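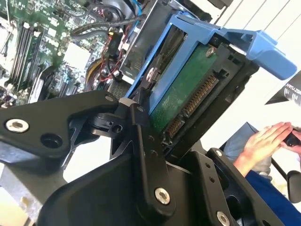

Ha-rang Hong wants to know before anything else whether the drives are the part we can count on, and whether a household that drops off an old tower would feel comfortable knowing a robot handles its hard drive. Both are fair questions and I will try to get to them in the course of this report, though I warn you it takes me a page or two to get anywhere.

First, thank you. The open day on Feb 4, 2023 was paid for out of the outreach line of your grant, and I don't think we could have done it half as well without that money. We had 33 people sign the book at the door, plus a few who I'm fairly sure walked past it on their way to the coffee. The outreach line had 2,000 dollars in it and we have spent 1,225, mostly on the room, the chairs, the printed handouts and a lunch that was a good deal better than we had any right to expect at that price. With your permission we would like to carry the rest forward to a second visit day for the repair shops that couldn't make it to this one.

The morning began with a short talk about why Grajales got started at all. Most of you know the story by now. Desktop computers come into the Nedus depot faster than the people there can open them, and a lot of perfectly good parts end up in the shredder along with the cases. Our project is an attempt to have a robot arm take out the pieces worth keeping and set them down somewhere a person can test them. I kept the talk to ten minutes (it was meant to be five) and then we moved over to the table, which is what everybody had come for.

The demonstration used one tower, laid on its side with the panel off. We talked people through the order we like to work in, starting with the parts on the motherboard and finishing with the drives. The fixture beside the case drew more interest than I expected. Several visitors from the repair side wanted to know if they could have the drawings for it, and I said yes, happily, once we have tidied them up. They are not pretty at the moment.
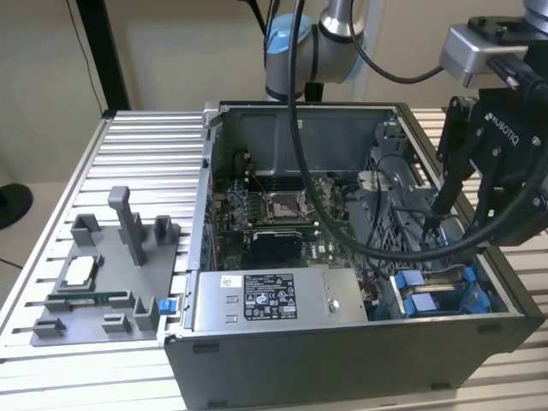
The tower and the parts fixture at the open day, with the gripper over the drive cage.

After the first session we took questions for a good half hour, and I wrote down as many as I could. The people from Flondotico asked about screws, which was the right thing to ask. Screws are still our weak spot, and for now a person removes the side panel and anything fastened with more than a clip before the arm gets involved. They also asked how we cope with cases that are laid out differently from one another. We cope slowly! Each new layout still needs an afternoon of patient setup, and I would rather you heard that from me than discovered it on a visit of your own.

To come back to Ha-rang's two questions. The drive caddies are the part of the job I feel best about, thanks to those handles, which give the fingers something sensible to hold. I would not yet promise it for cases where the drive is screwed straight into the cage. As for privacy, the drives go into the same locked bin at Nedus that they always have, and the wiping is done by the same people under the same rules. The arm has no connection to what is on a disk. I think we should say so on the drop-off form in plain words, and I have drafted two sentences for you to look over.

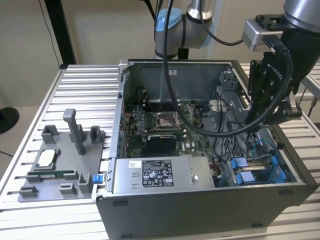

NEXT STEPS

Through the rest of February we will be working from the list of suggestions visitors left us. There are 29 of them, a few of which say the same thing in different handwriting, and they are more useful than any survey I have ever sent out. The ones I would put first are better labels on the fixture, a screen where people at the back can follow the work, and a quieter corner for questions while the arm is running.

We have also had a kind offer from Jorinora, who came to the afternoon session and stayed well past the end of it. They have a stock of older office towers they would like to send us for practice. I have said yes in principle and asked for a mix of makes, so that we learn something about layouts while we are at it. Transport would come out of our own budget and would not touch the grant.

One request before I close. If any of you would like to see the table for yourselves, please let me know which mornings suit you and I'll make sure there is a tower ready to open. The receipts and the draft wording for the form are in the same folder as this report.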